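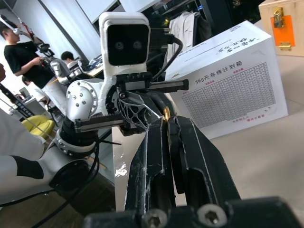
La boîte est arrivée chez nous au mois de novembre, dans le même paquet que les chaussettes de laine et le thé. Ma tante l'avait envoyée de loin, sans lettre. Elle était en carton blanc, avec un titre en chinois que je savais lire et que mon mari ne savait pas. « Boîte du plan d'économies de 365 jours », j'ai traduit. Il a demandé ce qu'on devait économiser. J'ai dit : de l'argent, je suppose.

Sur le devant, il y avait une grande grille de petites cases. J'ai décidé que chaque soir je mettrais quelque chose dans la boîte et que je ferais une croix dans une case. Nous habitions alors à Starkedberg, au-dessus du dépôt Fedoruk, et les camions commençaient à 6 heures. Je travaillais à la couture. Je rapportais souvent une pièce à finir à la maison, et la boîte a trouvé sa place par terre, devant les vêtements suspendus, à côté de la petite caisse en bois clair où je gardais mes fils. La caisse avait une étiquette orange, très vive. Mon mari disait qu'avec une couleur pareille un voleur prendrait d'abord la caisse, et qu'il serait bien déçu.

Les premières semaines, j'ai été très sérieuse. Je mettais la monnaie du pain, puis la monnaie du bus quand je rentrais à pied. J'utilisais un crayon et j'appuyais peu, pour pouvoir effacer si je me trompais. Mon mari ne participait pas. Il trouvait que c'était un jeu d'enfant, et il le disait gentiment, en enlevant ses chaussures.

Au mois de janvier le dépôt a réduit ses heures et il a commencé à rentrer plus tôt. Nous mangions à 5 heures de l'après-midi, comme des malades à l'hôpital. J'ai continué les croix, mais certains soirs je ne mettais rien dans la boîte. Je faisais la croix quand même. J'avais honte de laisser une case blanche au milieu des autres, on aurait dit une dent qui manque.

Un soir, j'ai voulu savoir combien je nous avais menti. J'ai attendu qu'il dorme, j'ai posé une serviette sur le sol pour le bruit et j'ai vidé la boîte. J'ai compté une fois, ensuite j'ai recompté. Il y avait 821 couronnes. Selon mes croix et mes petites additions, il devait y en avoir beaucoup moins. J'ai pensé que je calculais mal, dans une langue ou dans l'autre. Puis j'ai trouvé, entre les pièces, un billet plié en quatre, et encore un autre. Je ne plie jamais les billets. Je les roule, c'est une habitude de ma mère.

J'ai tout remis en place, les billets aussi, pliés comme avant. Cela m'a pris longtemps - le deuxième ne voulait plus suivre ses plis.

Le lendemain, il m'a demandé si j'avais bien dormi. J'ai répondu que oui. Il regardait la grille en buvant son café et il a remarqué que j'avais oublié la case de la veille. C'était vrai. Il est allé chercher le crayon dans la caisse à fils, il a refermé le loquet avec soin, et il a fait la croix lui-même, trop grande, qui débordait sur la case d'à côté.

- Maintenant il faut mettre pour deux jours, j'ai dit.

Il a cherché dans ses poches. En bas, un camion reculait dans la cour et nous avons attendu tous les deux qu'il ait fini.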